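Larthorpe lab trains robot arm on 40 demonstrations of everyday tidying

February 15, 2020

A research group at the Larthorpe robotics lab says a robot arm can learn simple tidying jobs from 40 human demonstrations per task, far fewer than the group used in its earlier work. The method, called Kotevik, was presented to project partners this month and a paper is in preparation.

Kotevik is aimed at short household jobs such as putting an object into a container, taking it out again, or opening and closing a lid. A person first guides the arm through the job by hand. The software then splits each recording into short stretches and learns them separately – reaching, gripping, carrying, letting go – before joining them back together.

"Long recordings were the problem for us," said Rizal Raju, who leads the project. "If the person hesitated in the middle, the arm learned to hesitate too. Once we cut the recordings up, most of that went away."

The group tested the method on 18 tasks. In 14 of them the arm did better than the lab's previous system, which was trained on the same recordings without the cutting step. Two tasks came out even. The remaining two, both of which involved soft cloth, came out worse, and Raju said the team does not yet have a good explanation.

One of the better results was on a task with a ball and a small lidded bin. The bin stands on a felt mat on the work table, and the ball has to end up inside it. Earlier versions often released the ball too early and it landed on the rim or rolled off the mat.

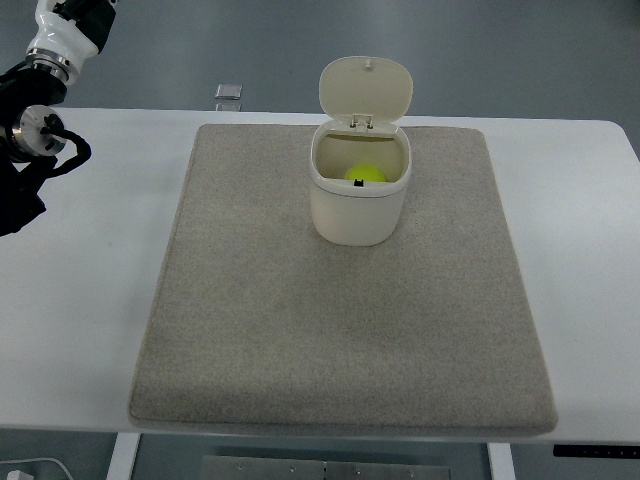

Lids still cause trouble

Closing the lid afterward is a separate task in the test set, and it is harder. The arm has to come in from behind the bin without knocking it over, and a small push in the wrong place will slide the whole bin across the mat. Kartini Oei, who ran the tests, said most of the failures were of that kind.

"It finds the lid fine," Oei said. "Then it pushes a bit low and the bin moves, and after that it is working from a position it has never seen." The group plans to add recordings in which the bin is moved on purpose partway through, so that the arm has something to go on when this happens.

In all, the group logged 1687 test runs. Each run was scored by a person watching the table, and runs that were stopped by hand were counted as failures.

The work is paid for by Norkormont, a maker of warehouse equipment, and by the Gunawan fund, which supports research on help for older people at home. Norkormont has the right to use the method in its own products but has not said whether it will. The recordings will be released in June together with the software. The cloth tasks will be included, Raju said, in case another group can work out what is going wrong with them.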